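Search the site Enter keyword

Venora redraws its paper range for counter wrapping
Reading time: 3 minutes

Venora has changed the printed sheets it supplies to gift counters and small stationery shops. The range, on sale from February, covers 156 combinations of pattern, sheet size and paper weight. It replaces a catalog that had grown by additions over several seasons and in which a number of patterns were no longer in stock in every size.

The main change is in the print. Older Venora sheets used a large motif with a fixed direction, so the person wrapping had to turn the sheet until the design stood upright and then work from that side. On small boxes the motif was often cut in half at the fold. The new sheets use small repeats that read the same from all four sides. Shops that wrap to order had asked for this, mainly for use at the end of the day, when offcuts from larger parcels are used up on smaller ones.

Blue on white is the first color group to ship. Rings and solid dots are printed in a deeper and a lighter blue, and the rows run on a loose diagonal. A diagonal layout hides a small error in the cut better than straight rows do. With straight rows, a sheet trimmed slightly out of square shows a visible slope along the top of the box.
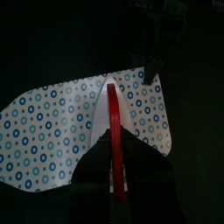

Volkan Karakaya

Red is the accent color the supplier suggests for the blue group. Its notes to shops recommend one narrow strip and advise against a bow on parcels that will be stacked or mailed. A strip laid flat adds almost no height, and it can be fixed at the back with the same piece of tape that closes the paper. Where a bow is wanted, the notes say to pack it separately and let the customer attach it.

The paper itself comes from the Taşdemir mill and is offered in two weights. The lighter weight is meant for boxes with sharp corners, where heavy paper tends to crack along the fold. The heavier weight is for soft or uneven goods such as scarves and toys. Both are white on the reverse. Venora says the surface has been made a little smoother than before, which helps the ink but means that weak tape may lift. Shops using low-tack tape are told to test a sheet first.

Sheets are packed flat, 400 to a carton, with a board at the top and bottom. Rolls remain available for the four best-selling patterns only. The supplier gives storage as the reason. Paper kept on a roll for a long time holds its curl and has to be weighted at the counter, and most small shops do not have a bench long enough for that.

Tileo, which distributes the range, will take orders by the carton or in a mixed pack of 3 patterns. The mixed pack is intended for shops that want to try the paper before changing over. Order code 1774 covers the blue group in the lighter weight. Codes for the remaining groups will be added to the price list as stock arrives.

The Stosudero shops have already moved their wrapping counters to the new sheets. Staff there keep two sizes within reach and cut down from the larger one when needed. The old catalog stays open for repeat orders while supplies last, but sizes that sell out will not be reprinted. Returns of unopened cartons from the old range are accepted against an order for the new one.

Get our trade news by email. Enter your address to subscribe. You can unsubscribe at any time.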